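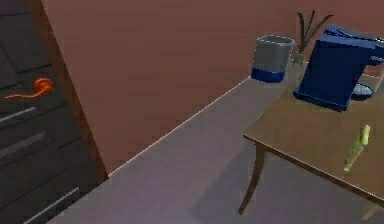 A test kitchen in Plaltari, with the coffee maker and a banana-shaped object on the table.

Plaltari, the free kitchen simulator a lot of us use for home robot planning, got a fairly big update in March and I've been glued to it ever since. Version 2 comes with 391 tidy-up tasks and a new planner called Jeniten, written mostly by Nanna Blöndal and Hooman Najafi at Fuvberg.

I rang Nanna for a quick chat and she was lovely about my daft questions. The old planner picked a target first and worried about reaching it later, so it would happily set off for something tucked behind something else and then get stuck. Jeniten checks the way in before it commits!
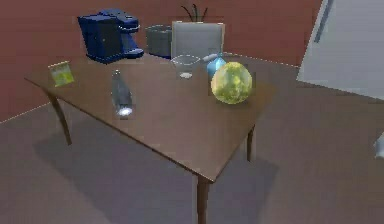 Jeniten does this by keeping a running list of what blocks what, and it redoes the list every time an object moves. It's a small idea but it saves a lot of wasted planning. Take the blue bottle on that table, with the big yellow-green ball in front of it – the planner can either come in from another side or shift the ball first, and it works out the cost of both. Clear things like the glass are still a pain for the vision side, Nanna says, and she'd love some help there.

On my ageing desktop a full plan takes roughly 40 seconds, and I haven't found a setting that speeds it up much.

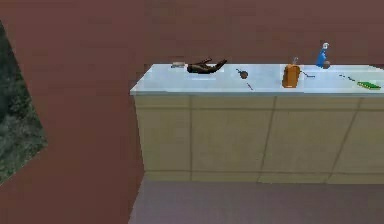 Hooman is looking at that next, along with a proper log viewer (yes please). There are 17 open bugs on the list as I type, and one of them is mine – sorry, Hooman.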